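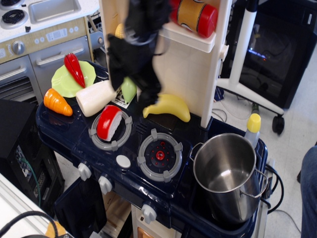
The stove top tonight, navy one with the cream back.

Play kitchen: how much food do you leave out?

hollisporch
Posted August 19, 2021
We have had the navy play stove for more than 22 months now and I still don't have a system for the food. The picture is pretty typical. Banana up by the backsplash, carrot and chili pepper on the left (the chili at least made it onto the green plate), a red and white slice on one burner, the big pot over on the right. The canister on the little shelf is lying on its side again.

The pot is a regular one from a thrift store. The food is a mix of sets. Most of it is Gukura, some came in a bag from a neighbor in Fevbridge, and I've lost track of the rest.

What I'm trying to decide:

Do you put all of it away every night, or leave some out so it looks like a kitchen?

Do you keep it by type, by set, or just dump it in one bin?

And is a full-size pot a bad idea on one of these? My sister thinks it's too heavy and will crack the top. Mine is four and she carries it fine, but I'd like to hear from someone whose stove is older than ours.

tidewrack71
We leave five pieces out and everything else goes in a lidded bin in the closet. On the first of the month I swap them. My son plays with five pieces for an hour. With the whole bin he throws it all on the floor and walks off.

I would take the pot off. A heavy pot on a plastic top will bow it in time. Ours did that, on a different brand.

marlow_k
I disagree on the pot. A thin stainless pot doesn't weigh much. My two have had one on theirs since last May and the top is as flat as it was. What cracked on ours was the oven door, because somebody sat on it.

The toy pots that come with the sets are too small. You can't get a banana in them. Kids want to put a lot of things in and stir, and a big pot lets them do it.

tidewrack71
It depends on the stove. Ours had nothing under the top except a rib down the middle. If you can press the top between the burners with your thumb and it moves, I would not put a big pot there.

hollisporch
Just pressed it. It doesn't move. I'll leave the pot for now and look again at Christmas.

Five pieces seems like very few! Do you choose them or does he?

tidewrack71
I choose. If he chose it would be five cookies.

vidalin_street
We live on Vídalín, two doors from the toy library, so I've watched how they do it there. They have 472 pieces of play food, all on a list, and they sort by set because sets get loaned out. At home that makes no sense. A kid doesn't care that the carrot and the chili came in different boxes.

At home we do two baskets. Things that get cooked go in one and things that don't go in the other. My daughter decides which is which and I stay out of it. Bananas get cooked at our house.

ottoline_b
Same idea here but by color. It was easier for a two-year-old. Red basket, green basket, and a third one for everything else. It does mean the sushi with a red top lives with the tomatoes.

hollisporch
I like the color idea. Does the white stuff go in "everything else"? We have a white cylinder and I have never been sure what it's supposed to be. Radish, tofu, marshmallow. It gets used as all three.

ottoline_b
Yes, white goes in everything else. We have one like that too. At our house it's string cheese.

Skarphéðinn Hjaltested
I refinish these stoves and resell them, mostly wooden ones, so a few practical notes.

Weight. The pot itself is seldom the problem. Dropping it is. If the handle is a metal loop, check where it meets the body for a sharp edge. Run a cotton ball over it. If the cotton snags, use fine sandpaper for a minute.

Shelves. The small shelf on the back panel is the first thing to work loose on most of the ones I get. Kids pull up on it. Keep only light things there, and check the screws when you clean.

Cleaning. Warm water and dish soap, then a dry cloth. Don't use the abrasive sponge on dark paint. Navy shows every scratch. For food, I wash solid plastic pieces in a basin. Hollow pieces with a seam take in water and never dry inside, so those only get wiped.

Buttons. If yours has a battery box, take the batteries out before you wipe around the buttons.

marlow_k
Good note on the hollow ones. I ran a whole Zukelow set through the dishwasher, top rack. The corn was fine. The eggs filled up and I had to cut them open.

hollisporch
The shelf is on there tight but I'll check the screws. The canister rolls around up there, so I may move it to the side and let her use that shelf for something flat.

How do you all handle stickers? There is a little white label on the stove top with print on it and she picks at it.

Skarphéðinn Hjaltested
Read it first and take a photo if it has a model or batch number. Then either leave it or take it off completely. A half-picked label gets sticky and collects dirt. A hair dryer on low and a plastic card will lift it. Rub any glue off with a drop of cooking oil, then soap.

grayfinch
I'm going to be the one who says leave it all out. It's her kitchen. My actual counter has a cutting board, three onions and a pan on it right now and I'm not putting that in a bin every night either. We pick up what's on the floor and what's on the stove stays on the stove.

tidewrack71
That works if the stove is in a room you don't need. Ours is in the hall. I stepped on a plastic pepper in May and had a sore heel for a week.

grayfinch
That's a floor pepper though. Floor gets picked up. I said stove stays.

vidalin_street
I'm somewhere in between. Anything on a plate or in a pot stays, because that means a meal is in progress. Loose pieces get put away. It gave my daughter a reason to use the plates, and before that the plates never left the cupboard.

hollisporch
I'm going to try that one. So tonight the chili pepper stays because it's on the plate, and the carrot, the banana and the white thing go in the basket. The slice is on a burner — does a burner count?

vidalin_street
Burner counts if you ask the cook and she says it's cooking.

hollisporch
I asked. She says it's cake and it's cooking. It stays.

ottoline_b
Please report back. And if you find a basket that fits beside one of these without sticking out, post the size. I've returned three.

hollisporch
Will do. I measured and I have a gap of eight inches next to the stove. A magazine file on its side might go in there. I'll try it before I buy anything.

marlow_k
Magazine files are good. Ours is cardboard and it has held up for a year. Put the long things in it, bananas and carrots, and the round things in a bowl.

This thread has 569 views

Reader comments

pennyroyal_j: Did the hair dryer trick on a price label and it came off in one piece. Thank you.

ddw_fevbridge: If anyone in Fevbridge wants a bag of play food, I have one on my porch. Mostly vegetables, and two of the same fried egg.

stairlanding: We do the plate rule now too. My son put every single thing we own on plates. I let him have it.

grayfinch: Still leaving ours out.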